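Finish room notebook
February

Job 3421, the Limness doors
Problem: nibs in the topcoat, third batch running

8:10 a.m. Pulled the last batch of doors off the rack and looked at them under the side lamp. Same as before. The seal coat is clean, the first topcoat is nearly clean, and the second topcoat has grit in it that you feel before you see. It is worse on the flat center panels than on the rails. The end doors in the rack are no better or worse than the middle ones, which I had expected to be different on account of the air coming in at the window end.

Two kinds of defect, and I think we have been treating them as one. Writing them down separately this time.

Kind A: small hard bumps, same color as the finish, no fiber in them. When you cut one flat with a blade the inside is clear. I read these as bits of dried varnish, either from the can rim or from the strainer.

Kind B: hairs and lint. They lie flat in the film and catch the light. Some are pale, some dark. They sand out but leave a groove if they are long.

Panel 542 has both, so I have kept it out as the reference panel. It is on the top shelf with blue tape along one end. Please don't recoat it, even if it looks like it is waiting to be recoated.

What has changed since the fall batches, which were fine:
– new varnish. We went from the old oil varnish to Holtivero satin when the last drum ran out.
– the heater is on, so there is more air moving.
– the doors are leveled with 200 grit dry now. In the fall we were using a wet pad.
– new roll of paper strainers from Price. They look coarser to me but I haven't got an old one to hold next to it.

Too many changes at once, obviously. I am going to put them back one at a time on scrap and see.

9:00 a.m. Scrap panels cut from the same board as the door panels, so the grain will match. Marked on the back in pencil. All of them sealed yesterday from the same can, so the seal coat is common to all.

Test one. Old method, wet pad, old strainer cloth (found a piece in the drawer under the clamp rack), heater off, can opened new. This is the control.

Test two. Same as one but straight from the can that has been open since last month, with the skin lifted off the top.

Test three. Same as one but with a Price paper strainer.

Test four. Same as one but dry leveled, vacuumed, wiped.

Test five. Same as one but with the heater running.

Brush for all five is the two-inch white bristle, washed and combed out between panels. I let each brush wash drip over the sink and then spun it. The second panel got brushed out a little wetter than the rest. I don't think that matters for nibs, but it is written down now.

Waited 30 minutes between panels so that nobody's dust got into anybody else's coat. It makes for a slow morning. Used the time to clear the far bench and throw out the hardened cans. There were a lot of these. If a can has a date on it from last winter and the varnish doesn't move when you tip it, please just put it in the steel bin and don't leave it for the next person to tip as well.

12:40 p.m. All five laid up in the drying cabinet, door shut, nothing above them. The cabinet shelves had not been washed down for a long time and I did that first. The water came out brown. So some part of what we have been seeing could be from the cabinet itself, dropping off the underside of the shelf above. I didn't think to test for that and now I have cleaned away the evidence. I will put a bare scrap of black plastic on each shelf tonight as a catch plate, and that will at least tell us what falls in a clean cabinet.

2:30 p.m. Notes on the wiping step while waiting, as I think this is where Kind B comes from.

At present we vacuum, then wipe with a dry cloth, then wipe with a cloth dampened with spirits, then coat. The tack rags are used on the rails only, after the trouble with wax-like smears under the satin. Each of us does the dry wipe differently. I go with the grain in one pass and turn the cloth. I have seen it done in circles, and I have seen it done with whatever was hanging on the hook, which last week was a cut-up bath towel that had been through the wash with a sweater.

The cloths in the drawer are a mixed lot. There are flat-weave cotton ones, a few lint-free paper wipes left over from the lacquer days, and the microfiber ones. The microfiber picks up dust better than anything else we have. The question is what it leaves behind. Raw panel edges are sharp after the saw, and a looped cloth will snag on any splinter it meets. After a snag there is loose fiber waiting to come off on the next panel. 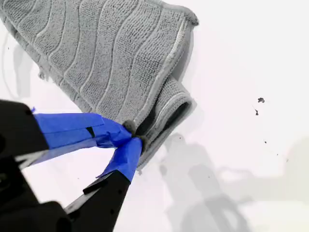
Ambridge, asked by phone about cloths and lint, said they had given up wiping across an unsealed edge altogether. They break every edge with a worn piece of paper before the seal coat goes on, and their lint went away with no change of cloth at all. They also said they never put finish-room cloths in a dryer with anything cotton, and that fabric softener had cost them a week's work once: the varnish crawled away from it in little round patches.

That fits with what I can see on our own doors. The lint on the center panels is mostly near the ends, where a cloth would come off the edge and back on. I went through the reference panel with the hand lens and a pencil, ringing every hair. Most of the rings are within a hand's width of an end. The middle is nearly clear of lint, though it has its share of the hard bumps.

Our edges are not broken before sealing. They get broken after the first topcoat, so as not to rub through at the corners. We have done it in that order for as long as I've been here and I can't find a note saying why. It may go back to the stained work, where a rub-through shows. The Limness doors are not stained, so there is no reason not to do it early on this job.

4:15 p.m. First look at the test panels. Too soon to touch, dry enough to see.

One: clean. Two specks near the bottom, neither of them a hair.
Two: bad. Hard bumps all over, worse than anything on the doors.
Three: some hard bumps, fewer than two. More than one.
Four: one long hair, and a fine dusting at the ends that could be sanding dust not picked up. No hard bumps.
Five: same as one, as far as I can tell. The heater looks innocent.

So Kind A is the open can, mostly, and perhaps the strainer a little. Kind B goes with dry leveling and wiping. I am more confident about the first than the second. One panel with one hair on it is not much to go on.

On the open can. The Holtivero skins faster than the old varnish did. When you lift the skin, small pieces break from the edge and go down into the can, and after that no amount of stirring or resting gets rid of them. The maker's sheet says to decant what you need and close the can at once. We have been working straight out of it with the lid resting on top, as we did with the oil varnish, which put up with it. From now on: decant into a clean jar through two strainers, one inside the other, wipe the rim, lid on and tapped down all the way round. What is left in the jar at the end of the day does not go back in the can.

I know the last part will be unpopular given the price of the stuff. It can go on the undersides and the drawer bottoms. Put it in the small tins with a label.

5:00 p.m. Checked the strainers. Held one of the new paper ones over the lamp next to the old cloth and the mesh in the tip is plainly more open. Not a fault, they are just a coarser grade, and either we ordered the wrong line or somebody there swapped it. The box label has the grade on it and the order slip doesn't. Will ask Price what the finer one is called and order by that name in future. Until then double them up.

Next morning, 7:50 a.m. Panels dry. Ran a bare hand over each with my eyes shut, then the lamp. Results stand as above except that number five has a couple of bumps I missed, so it is slightly worse than the control. Still nothing like two or three.

Catch plates: the bottom shelf has a fair amount of gray dust on it, the middle shelf has a little, the top shelf almost none. It is coming in under the cabinet door. The felt strip along the bottom has worn down to the backing. There is new felt in the hardware drawer and I will glue it on when the cabinet is next empty. Until then, topcoats go on the upper shelves only and the bottom one can take sealed backs.

Still to do:

Repeat test four with the edges broken first, and again with flat-weave cotton in place of microfiber, so that the edge and the cloth are separated. Do at least three panels of each this time.

Sort the cloth drawer. Microfiber in one box, cotton in the other, anything with pulled loops or a fraying hem goes to the machine shop for oily work and does not come back. Wash separately, no softener, hang to dry in the office where there is no sanding.

Level the second topcoat on the bad doors wet, with the fine pad, and put on one thin coat from a new can. I would rather not strip any of them. The worst hairs can be picked out with the point of a blade first – go in from the side, don't dig.

Ask whether the Limness people want the inside faces to the same standard as the outside. The drawing says finished all round and doesn't say more than that.

Reference panel stays on the top shelf until the repeat tests are written up.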